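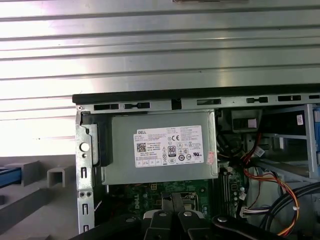 **Lirkolance releases version 3 of its disassembly planner**

Prembridge, Aug 29, 2025

Lirkolance has released version 3 of Yule, its motion planning and perception package for taking apart desktop computers. The main change is in how the planner treats cables. Earlier versions modelled the case as rigid geometry and left loose wiring out of the collision map, so a path past the memory slots could be valid on paper and still run through a wire loop. Yule now segments wiring from the wrist camera view and assigns it a soft cost, with a hard stop on contact force.

Reflective sheet metal has also been given its own handling. Depth readings that fall inside glare bands are discarded and filled from the previous 7 views. The pose estimator was retrained on 3798 labelled views of open cases, recorded at the company's Rimville site between March and the code freeze.

The control loop for the gripper runs at 50 Hz, as before. Configuration files from version 2 will load, but cable cost defaults to zero until it is set by hand. Latch release remains a scripted routine and must be taught separately for each chassis model. Multi-arm planning is not supported in this release.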